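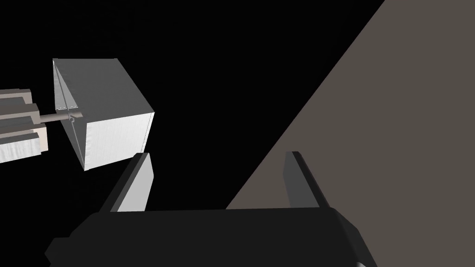
Attachment 1: render view, silver-white cube on black

Ticket opened 2022-11-18
Product: Navix 6, film page module
Site: Kuludetti fan film database
Priority: normal

Cast lists on film pages are loading in the wrong order. Lead actor drops to the bottom, voice and mocap credits jump to the top. Only on titles with more than 16 credits. Short films fine.

Tried so far:
- cleared cache, no change
- re-imported cast for "Rind", ok for 45 mins then wrong again
- turned off the Fastanex plugin, order came back straight away

Turned Fastanex back on, broken agian. So its the plugin or somthing it calls.

Update: found a sort setting in Fastanex, "group by credit type", was ticked. Unticked it. Rind now correct, other long ones too. TV series pages still wrong, seperate setting maybe?

Import limit is 1000 rows, we're under that.

Leaving open. Need the series pages sorted before the January awards listings go up.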